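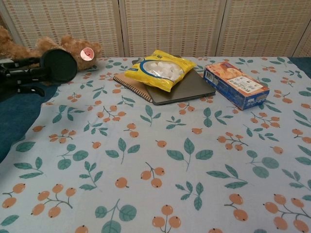 Tamsin Bolger

The cloth came in a parcel of oddments from Pryor: pale blue, orange berries in small clusters, green leafy sprigs between them. I bought it as dressmaking remnant and use it as a table cover. It creases along the old fold lines and I have stopped ironing them out.

The notebook with the brown cover is where the recipe tests go. Spiral binding is a requirement, as it has to lie flat while I write with one hand. The tablet holds the same figures in a spreadsheet, copied across in the evening. Paper first, then the copy — I lost a fortnight of notes in July by doing it the other way round.

The current series is marshmallow slab. Method so far:

- Melt 62 g of butter over the lowest heat.
- Add 164 g of marshmallows and stir until no lumps remain.
- Take off the heat, fold in the dry part, press into a lined tin.
- Leave for 3 hours before cutting.

Batch two was cut too early and slumped at the corners. For batch four I heated the marshmallows in the microwave at 650 W in short bursts, which was quicker but left a tough skin at the edge of the bowl. I have gone back to the pan.

Mohandas Varma wrote to ask whether the butter could be halved. It can, but the slab sticks to the knife and sets harder by the next day. He prefers it that way.

Still to test: a second tin size, and crushed biscuit in place of the puffed rice. Weights for both will be added under the list once I have cut and tasted them. The blue box will be opened for tea, and is outside the series.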